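March, script workshop, Benthorpe – read-through 2

Act one ran 52 minutes, down from 56, and it flies now! The sister's speech finally lands early enough that we care when she walks out. Still want to try the kitchen argument with both of them talking over each other.

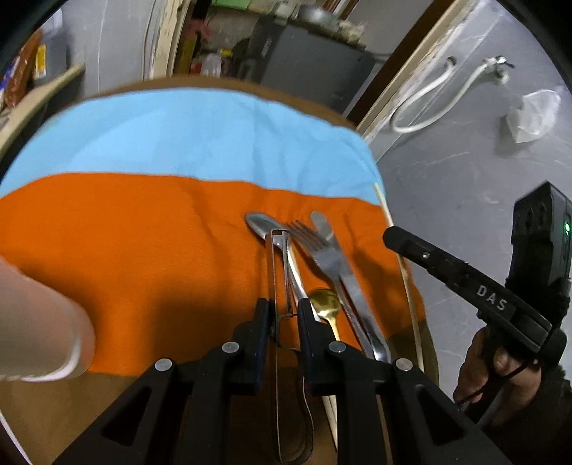 Iida thinks the argument should stay as written, as the father's silence gets lost if everyone is shouting. Fair point – will run it both ways at 4 pm and mark up the prompt copy in a different colour.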